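## 3. Room layout and floor clearance

Prepared by Katherine Rengifo and Anselmo Huanca. Measurements checked by Fredy Marulanda.

### 3.1 Purpose

The shared studio on the second floor of the Helholm building is used for group work in the morning and for standing headset sessions after lunch. The two uses need different layouts. This section records how the furniture was arranged in February and how much of the floor stayed usable.

### 3.2 Method

We drew the room on a grid with 22 cm squares and marked every piece of furniture that touches the floor. Chairs were drawn in the position where people left them, not pushed in. Walls were measured twice with a steel tape. The longest clear line, from the door side to the far desk, came to 1753 mm in the morning layout.

A standing place was accepted if a person could stretch both arms to the side and turn once without touching furniture or another person. Cheuk-hei Shih did the arm test for all places, so the results depend on one body size.
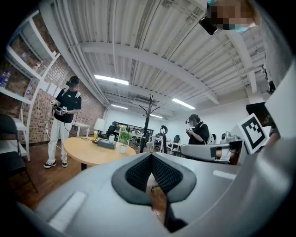 Clearance between standing users was the main limit in the afternoon layout. The morning layout allowed two accepted places, and moving the desks back gave us 3. The round table was left in the room for both layouts. With one headset user near the brick wall and another over by the white desks, the table stands between the two, and it works as a divider that neither person can see once the headset is on. We treated its edge as a fixed obstacle and added 42 cm on all sides. Cables were handled separately: any controller with a cable was given the wall side, so that the cable did not cross the walking path.

### 3.3 Problems found

- Chairs drift back into the open floor during breaks. Two of the rejected places failed only for this reason.
- The wooden floor has no marks, and users move away from their starting point over a session. Tape was tried, but a person in a headset cannot see it. A thin mat was easier to feel through shoes.
- The grid drawing does not show objects above floor level. Shelf corners had to be added by hand.

### 3.4 Changes proposed

Amparo Betancur suggested replacing the round table with a folding one – Hutapea sells a model that fits behind the door. The price is over our limit for this term, so the cheaper option is to roll the table to the window before each session and put it back afterward. Chair positions will be added to the closing checklist. The arm test should be repeated with at least one taller person before the drawing is handed over.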